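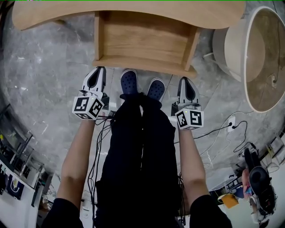 The Fladlow side table should be given its final position before anything is put on it. Choose a level part of the floor and leave enough room to walk past the table on every side that people will use. The shelf compartment under the tabletop is open at the front and has a panel at each side, so things can only be reached from one direction. Turn that opening toward the seat or the walkway.

3.1 Positioning the table

1. Wipe the floor where the table will stand and let it dry.
2. Lift the table with two people, holding it under the tabletop. Do not lift it by the shelf.
3. Set it down and press lightly on opposite edges of the top. If it rocks, turn it a little and try again.
4. Check that the shelf opening is clear of chair arms and cords.

CAUTION: Do not drag the table across polished stone or tile. Grit under the base can scratch the floor.

3.2 Loading the top and the shelf

1. Put the heaviest item near the middle of the top.
2. Keep glass jars and anything with a screen well back from the edge – at least 20 cm if small children use the room.
3. Use the shelf for flat items such as magazines or a tray. Nothing should stick out past the front.

Note: The edge of the top is curved. Boxes with square corners may overhang it even when they look centered from the front.

3.3 Using a second table

A lighter table can stand next to the first as an overflow surface. Leave a gap of two fingers between the tops so the edges don't rub. Tall bins and drums can go underneath if they don't touch the legs.

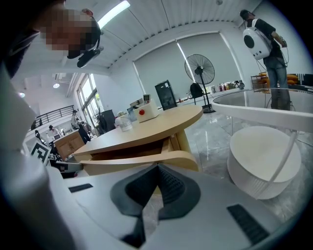
Figure 2. Light-wood table with a glass jar and a white box on top; white round table at right.

Check the position again after the first week of use, and after any floor cleaning. For marks on the wood, see Section 4.

2023-08-25
By Upendo Lukumay

Related items
Section 4: Cleaning and spot repair
Shemweta floor pads, set of 20
Rinier round table: leg fitting
Tramutier shelf liners: cutting to size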